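Search this project
Go

# Tinley mending notes

Hi! I'm Macarena, and this is the readme for my pile of mending notes. I started it in October as one long text file, and Hanna Polishchuk talked me into splitting it up so other people could use it too.

## What's in the folder

- notes.csv – 200 repairs, one per row
- words.txt – the terms I use for stitches and weaves
- old/ – my first try, kept mostly for sentimental reasons (please don't cite it!)

Each row has the garment, the fabric, the kind of damage, the thread I picked and how many minutes I spent. Minutes are a guess for the first 11 rows, as I only bought a kitchen timer after that. Blank means I forgot to write it down, and zero means I gave up.

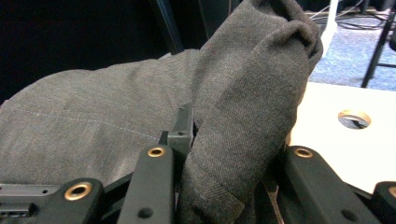
Photo: Tinley project. Gray twill with a pale stitched line.

## Things to know before you use it

Wool is over-represented, because people bring me coats and I love doing coats. There's hardly any knitwear – Jong-dae Cheon keeps a separate list for sweaters and his columns don't match mine yet. I spell it "herringbone" everywhere now, but rows from the first month may still say "hbone" or just "zigzag".

The damage column is my own opinion. What I call a "worn edge" Chang-ho Ok would call a hole, and we've argued over it more than once. If you sort by damage, check the free text as well.

## Adding your own

Send me a file with the same headers and I'll merge it, usually on a Tuesday evening. Keep comments under 1000 characters if you can, as the sheet gets awful to scroll otherwise. No customer names please!

## To do

Fix the date column. Ask Jong-dae about the sweaters again. Decide whether zippers count.

Related
- Jisix button sizes
- Gulex thread color chart
- Wang pocket patterns

Contact Macarena Valcárcel | © Tinley | Back to top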